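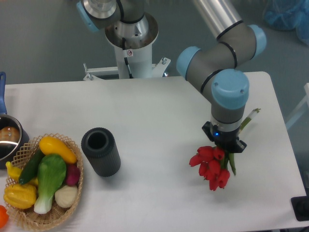
Budgeting for a table-mounted robot arm

The budget for a table-mounted robot arm covers the arm and its pedestal, the gripper, the table, the cabling and the objects to be handled. Purchase lists often leave out the last two.

Arm and mounting

The arm is commonly the largest item, at 62 per cent of the total in the Horard planning sheet. A pedestal bolted to a bracket behind the table keeps the working surface clear. The bracket is quoted separately by most suppliers, and Nolport allows 17 working days for its delivery.

Gripper

A gripper is chosen by the width and softness of the load. Bunched stems, such as those of tulips, need a low closing force, while a saucepan handle needs a firm hold. A status light on the gripper body is an option with some makers. Spare fingers are ordered with the first set.

Handled objects

Containers, baskets, pans and artificial vegetables are entered as consumables. Artificial produce costs more at first than fresh but need not be replaced weekly. The Robles schedule sets a yearly sum of 60 pounds per table for this line.

Timing

Orders placed in February fall within the same financial year at most sites. The Sindon price list, dated 23 December 2021, excludes carriage and installation.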